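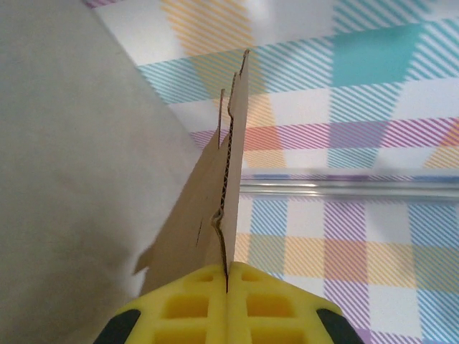
*Torn corrugated in the yellow gripper, January, Nallitdale bench.*

## Progress on the sorting cell

Cardboard is going really well! The arm at Nallitdale logged 156 picks of torn pieces last month, and only 7 had to be finished by hand. Ragged scraps like these were what we worried about most in our proposal to Gendanier, so we're thrilled.

The bigger news is on the floor. Benvinda Louro and Frans De Graaf have moved off the scrap line and now run the cell between them (Benvinda wrote the new jam checklist herself, and it's great). Both say their wrists hurt less by the end of a shift. Frans would like a slower restart after a stop, and Rokel is changing that now.

Still to do: training for 2 more people on the late shift, and the 2,000-piece trial in March.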